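Romance Readers Board > Series Talk > Harries novellas: read in order or skip around?

gturcotte
I picked up the Harries collection in March. It's 16 novellas and 1,070 pages in one ebook. Do I need to go in order? I mostly want the lighthouse one.

Murnilora
In order. The brother in number 4 shows up all over the later ones, and you'll spoil his wedding.

bsimard82
Disagree. I started at number 9 and was fine. Each couple gets a full story, and the wedding is on the cover anyway.

Murnilora
The wedding is on the cover. Who he marries isn't.

Trollero
I'm with Murnilora on this. Also posting these two.
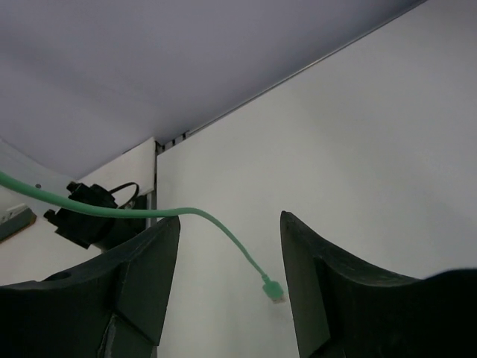
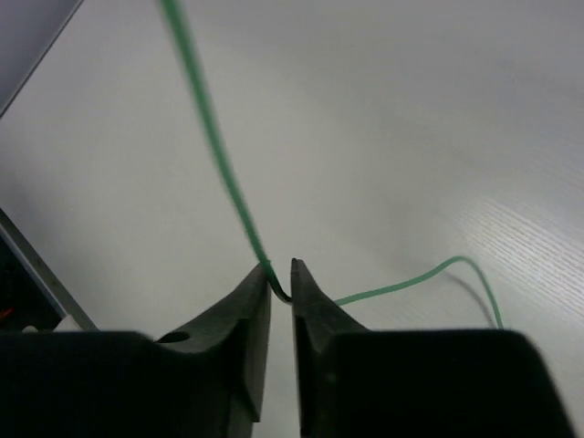 The lighthouse novella is the weakest of the set for me. She forgives him in one chapter after he hid the letters for six years. The author is better when she keeps things small, like the ribbon scene in the milliner one, where he won't let go of his end. The ribbon is green, near enough to the strand in my second picture, and the whole proposal hangs on it. Read that one first if you're only reading one.

gturcotte
The milliner one is number 2, right?

Trollero
Yes. Short, too.

bsimard82
The letters didn't bother me. He was protecting her father.

Liam_M
He says he was. Chapter 7 says otherwise.

gturcotte
OK, starting with 1 and 2, then I'll decide about the lighthouse. Please don't post who the brother marries.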